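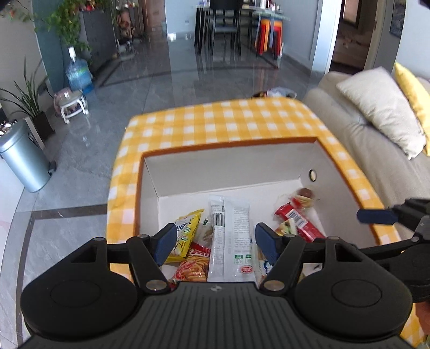

Gosside hand-held gripper, with blue finger pads, over a box of packaged snacks.

Care of the finger pads and pivots

Wipe both pads with a damp cloth after each session. Snack wrappers leave grease, and a greasy pad lets the foil slide. Every 170 hours, check the pivot pins for play. Replacement pads are sold in pairs, part 419.

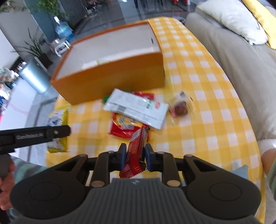 Delphine Tillman
Service Technician, Gosside

For narrow bars I close the fingers slowly, until the wrapper is held from both sides. If one finger arrives first, the linkage needs centering. Please don't oil the pads.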